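The basket round

At Indstead, the pick-up and sorting of players' kit has gone over to a two-armed robot. The laundry staff are still working out what their own jobs look like now.

13th September
By Frøydis Kvam
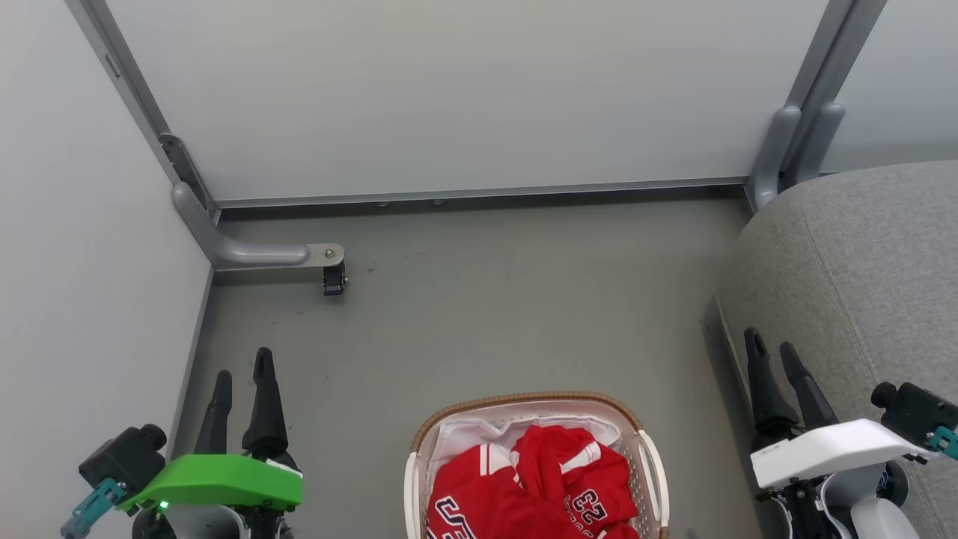 A basket on the floor at Indstead, with a number 23 jersey on the pile and the robot's two grippers at either side.

Britt-Marie Eklund has worked in the laundry at Indstead long enough to have carried baskets through two renovations. The centre takes in kit from local sports clubs, along with towels from the change rooms and whatever gets left on the benches. Until last December all of it was moved by hand, from the floor to a trolley, from the trolley to a table, and from the table to the machines.

"You don't notice the bending until you stop doing it," she says. "I went home the first week and my back felt odd. It took me a while to work out that it just wasn't sore."

The robot was set up by Flisent, a small firm that mostly does work for hotels. It has two arms, each with a two-fingered gripper, and it works close to the floor when it has to. Its job is to find a basket, take out what's inside one piece at a time and put each piece into the right bin. Flisent trained it over the winter on the centre's own laundry, with Eklund and her co-worker Ayana Sisay showing it how they did things.

Sisay had doubts about that part. She was being asked to teach a machine a job she was paid for, and she said so at the first meeting.

"I asked them straight out whether I'd be here in a year," she says. "Jannik said yes, and I asked him to write it down. He did."

Jannik Frerichs manages operations at Indstead. The letter he wrote guarantees both women their hours for 2 years. He would have liked to make it longer, he says, but the budget doesn't run that far ahead. He is also open about why the robot was bought. The centre had advertised twice for a third laundry worker and hadn't filled the spot, and the load had grown to 300 baskets in a busy month.

The robot now handles 190 of those. The rest go to Eklund and Sisay, who get anything muddy, torn, wet through or tangled. Jerseys are harder than they look. The sleeves catch on each other, and a gripper that pulls on one shirt can bring up three. Early on, Sisay spent whole mornings standing beside it, putting things back in the basket so that it could try again.

"Very dull," she says. "I learned a lot about jerseys."

Her work has changed more than Eklund's. She now checks the sorted bins before a wash goes in, keeps the record of what the robot has dropped or put in the wrong place, and calls Flisent when something needs adjusting. She got a raise for it in the spring, after asking for one. Eklund didn't want the extra duties. She does the mending and the pressing, which used to be squeezed in at the end of a shift, and she has the quieter end of the room to do it in.

There are things they miss. The two of them used to sort at the same table and talk while they did it. Now they can go most of a morning without crossing paths, and Eklund has started taking her coffee break early so that it lines up with Sisay's. The machine is slow as well. Either woman can empty a basket well before it does – it makes up the time by carrying on through lunch and into the evening.

The clubs have had their own complaints. Strömberg, which sends in kit for its junior teams, had a run of shirts go back to the wrong age group. Frerichs puts that down to the labels on the bins, and they have been redone in larger print. Sisay thinks it was partly the labels and partly that the checking was rushed that week. She has asked for another half-hour per shift to do it properly and is waiting for an answer.

Frerichs says a second machine has been discussed for the towel side, where the work is simpler. No decision has been made. Eklund would like to be asked before one is.

"Last time they asked us after they'd signed," she says. "We were lucky it was a decent one."

99 shares | 2 comments

Get our features by email once a month. Sign up for the newsletter.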